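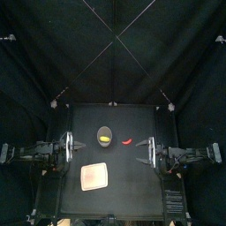 **Honness Evening Writers' Club**

The table was black and so were the curtains, and Mandla had forgotten what he came in for.

Keys. No. The ball. The yellow one.

"You had it at lunch," his sister said from the hall. Coat on already. Bus in 30 minutes, bags by the door, one of them not shut.

"I had it in January. Lunch I had soup."

He ran his hand over the mat. Looked behind the curtain, dust, a coin. Their father had kept that ball through three houses and a flood, and now teh flat was sold and the van was full and she wanted it in her pocket for the ride. Fine. Fine! He'd look again.
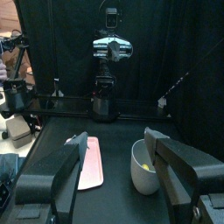 *Tiburcio Camacho, club secretary*

In the bowl. Of course in the bowl, the white one, right up against the side. Pink tray next to it and he'd checked the tray twice.

"Got it!"

No answer. Door open, stairs, her shoes going down fast. He grabbed the ball and left the bowl, went back for the bowl, left the tray. Forty-eight steps to the street, he knew them from school.

She was at the curb with her hand out, not even lookng round.

"Tray?" she said.

He went back up.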